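How to Check, Clean and Label Clip-Lid Food Containers

By Arsen Dmytriv
Updated 2/14/23

A food container with a rimmed lid fails at the rim long before the plastic wears out. The procedure below applies to translucent plastic boxes with a separate lid and needs a clear, light-colored work surface. Remove everything from the table before you start, and work on one container at a time. 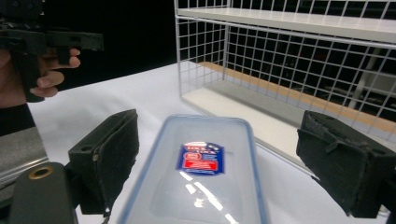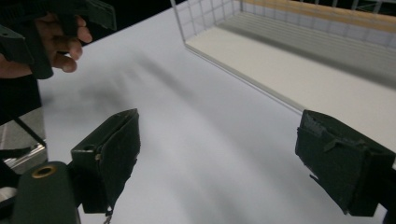 What you need

Dish soap, a soft brush, a lint-free towel, a sheet of paper towel, and removable labels. I use Niltico freezer labels, which come off cleanly after one wash. Any label with a water-soluble adhesive will do.

Step 1. Remove the factory label

Manufacturer labels are usually stuck to the lid with a permanent adhesive. Soak the lid in warm water for 13 minutes, then lift one corner with a fingernail and pull back at a low angle. Remove residue with cooking oil on a paper towel, followed by dish soap. Do not use a metal scraper. Scratches in a clear lid hold grease and stay visible.

Step 2. Clean the seal

If the seal is a separate gasket, pull it out of its channel at a corner and wash both parts. If the seal is molded into the lid, leave it in place and run the brush along the groove. The corners need the most attention – food collects there first.

Step 3. Test for leaks

Dry the container completely. Add water to a depth of 2 inches, close the lid, and turn the box upside down over a dry paper towel. Wait two minutes. A wet spot under one corner points to a badly seated gasket. Reseat it and repeat. Wet spots along a full side usually mean that the lid is warped, and a warped lid cannot be repaired. Use that box for dry goods.

Step 4. Label

Place the new label on the short side of the box, not on the lid. Lids of the same size get swapped, and the label goes with them. Write the contents first and the date below.

Step 5. Store

Nest the boxes by size and file the lids upright in a rack. Stacked boxes with closed lids take up more shelf space and trap moisture. The Stirico rack has slots wide enough for rimmed lids. The Gidau version is narrower and fits flat lids only.

Replacement gaskets

Gaskets are sold by outside dimension. Measure the channel across its long and short sides before ordering. Blöndal dropped its smallest size in November, so older boxes in that size now need a complete lid.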